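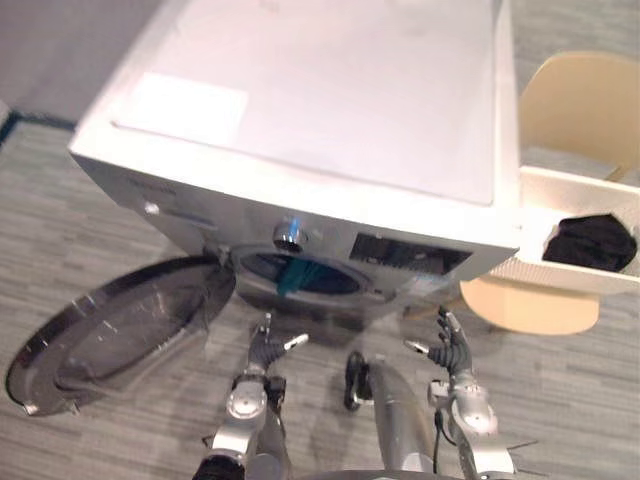
How do I book a time in the laundry room?

Use the sign-up sheet on the board by the mailroom door, or the booking page in the Tisurlow residents' portal. Slots are 90 minutes and run from 7 a.m. to 9:30 p.m. The paper sheet and the portal are matched up every morning, so please write your apartment number on only one of them.

How many slots can I have in a week?

Two per apartment. If a slot is still open on the day itself, anyone can take it and it does not count toward the two. Households with a baby under one year old can ask the office for a third.

What if I am late?

We hold a slot for 15 minutes. After that a neighbor may start a load in it. If you know you will be late, change the booking in the portal and the next person on the list gets a message.

How do I pay?

With the laundry card you were given at move-in. A wash is $2.25 and a dry is $1.75. Cards can be topped up at the office or at the Karamanlidis grocery on the corner, which takes cash. The card stops working if the balance falls below the price of one wash, and it will start again once you add money.

I lost my laundry card. Can I get the balance back?

If the card is registered to your apartment, yes. Ute Wiegand in the office can cancel the old one and move the balance to a new card. Replacement cards cost $5. Unregistered cards cannot be traced, so it is worth taking the time to register yours.

Which detergent should I use?

Any high-efficiency detergent, liquid or powder. Look for the letters HE on the package. Two tablespoons of liquid is enough for a normal load. Most of the service calls we had last winter were for too much soap, and clothes washed that way come out stiff and itchy.

Can I dye clothes?

No. The dye stays behind and ends up on the next person's sheets. The same goes for horse blankets, rubber-backed rugs and anything with oil or gasoline on it.

What about comforters and sleeping bags?

A twin comforter is usually fine. Queen and king sizes are too big and should go to Panau, the coin laundry across from the bus stop. It has machines meant for large items and is open late.

Someone took my clothes out. Is that allowed?

Once your slot has ended, yes. Clothes should be placed in one of the baskets on the folding table and not on the floor. If something is missing, check the lost and found shelf first, then write to the office with a description and the time of your slot. We keep unclaimed items for 40 days and then donate them.

My wash came out soaking wet. What should I do?

Run a spin cycle on its own. This happens most often with one heavy item, such as a bath mat, which throws the load off balance. Adding a couple of towels usually fixes it. If the second spin does not help, report it and do not put the wet load in a dryer.

How do I report a problem?

Call extension 37 during office hours or use the repair form in the portal. Tell us the number on the machine, what you were doing and any error code. Harish Tripathi handles repairs and is in the building most weekday mornings. Parts come from Nuvier and can take several days – we put a note on the door when we have a date.

Will I be refunded for a failed wash?

Yes, if you report it within seven days. The refund goes onto your laundry card. We do not give cash refunds.

Can guests use the laundry room?

Guests staying overnight can use it in your slot and with your card. Please don't book for friends who live elsewhere. We have 620 residents and the evening slots fill quickly.

Can I have a washer in my own apartment?

Only in the north building, where the kitchens were plumbed for it. You need written approval before it is delivered, and the hookup has to be done by a licensed plumber. Portable washers that connect to the sink are not allowed in either building after two leaks on the third floor.

Is the laundry room open on holidays?

It is open every day of the year, with one exception. We close it for cleaning of the dryer vents in May, usually from 8 a.m. until mid-afternoon. Bookings for those hours are blocked ahead of time.

Who do I contact about these rules?

Eftychia Lazaridis, building manager. Suggestions can be left in the box outside the office or sent through the portal under "Laundry."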